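The Small Click Behind the Door

Stokow has one laundromat, one hardware store and a row of 82 gray parcel lockers bolted to the side wall of the old feed depot. The lockers went in six years ago. Most people in town use them without thinking about them, which is how Tsz-kin Man likes it.

Man keeps the lockers working. He also looks after the turnstiles at the Mondwood ferry landing, the coin doors at two swimming pools and a long list of vending machines. All of it comes down to doors, flaps and latches that have to open when someone has paid and stay shut when they haven't. He has been at it for 13 years, first for a company that went under and then for himself.

"People think the trouble is going to be the screen or the software," he says. "Sometimes it is. Most of my calls are a latch."

A parcel locker is a simple thing once the door is off. There is a steel box, a hinge, a spring and a lock. When you type in your code, a controller somewhere in the bank sends current to one lock out of the row. Inside that lock is a solenoid, a coil of wire with a metal pin running through the middle. Current makes the coil a magnet, the magnet moves the pin, and the pin lets go of the catch. The spring does the rest. The whole business takes less than a second and makes a small click, and Man can tell a fair amount from the click.

A dull one means dirt. Two quick ones mean the catch is binding and the pin is trying again. No click at all could be a dead coil, but it is more often a wire that has worked out of its connector from years of doors being slammed.

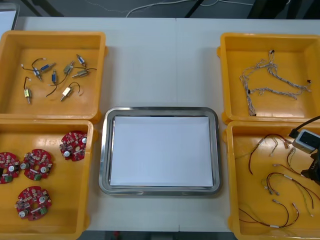 Small solenoids in one of four yellow bins, with a steel tray set between them.

The parts themselves are cheap. A solenoid for a locker door costs less than a sandwich if you buy a box of them, and the trip to fit it costs far more. That sum runs the whole trade. It is why Man changes a doubtful part when he already has the panel off, and why he drives out with more spares than he expects to need. The Mondwood landing is an hour and a half from his shop in good weather. He has made the drive twice in a day exactly once.

He rents the shop from a tile wholesaler. It has a roll-up door, a sink and a heater he doesn't trust. On the shelves are locks from makers who no longer exist, including a whole crate from Fedska, whose vending machines were common in this part of the country when he started. Fedska used a lock with an odd bracket that nothing else fits. There are still 11 of the machines on his route, and their owners don't want to give them up. They were built with thick doors and they keep drinks cold in August, which some newer ones struggle to do.

When a Fedska lock fails now, Man takes it apart and moves the good pieces to another one. He charges by the hour for this and feels a little bad about it, but the customers keep asking.

The other big name on the route is Ryu, which made the Stokow lockers. The Ryu lock is a better design in most ways. The coil is easy to reach, and the wires have a plug on the end, so there is no soldering to do in the rain. Its weak point is the return spring. After a few winters the spring goes soft and the pin doesn't come all the way back. The door looks closed and isn't. Somebody's parcel then sits behind a door that a child could pull open.

That fault bothers Man more than the other kind. A door that won't open makes a person angry, and the angry person calls. A door that won't stay shut can go for weeks before it gets reported, and by then something may be missing and people have started to look sideways at their neighbors.

He checks for it by hand. Every locker at Stokow gets opened by code, closed, and tugged twice. He writes the result in a notebook and copies it to a computer at night. The job takes most of a morning, longer if people stop to pick things up, and they always do.
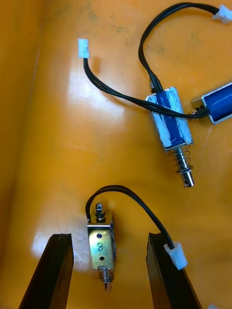
Solenoids with black leads and white plugs. The plug saves a soldering job.

Lock work used to be something you learned from whoever had the van keys. Man learned from an older mechanic who believed in graphite powder and would not hear of anything else. Wet oil, he taught, catches dust, and dust turns to paste. Man still carries the graphite. He also carries a can of dry spray that he thinks is better, and he says he felt guilty the first year he used it.

He has trained two helpers of his own. Both left for jobs with steadier hours. He doesn't blame them. The pools want work done before they open, the ferry landing wants it done after the last boat, and the vending owners want it done now. For a few years he ate dinner in the van four nights a week.

What has changed most, in his view, is how many locks there are. When he began, a town like Stokow had a row of post office boxes with brass keys and maybe a cigarette machine. Last year he counted up every electric latch he is paid to look after, mostly to settle an argument about insurance, and got to 1187. A key lock can sit untouched for decades. An electric one has a coil, a spring, a plug and a power supply, and all of them get older at their own speed.

He isn't against them. He picks up his own parcels at the feed depot, usually late, when the row is quiet and the light over the keypad is the only one on the street. He types in the code and waits for the click like anybody else. If the click is wrong, he gets the box out of the locker, puts it on the passenger seat and goes around to the back of the van for his tools.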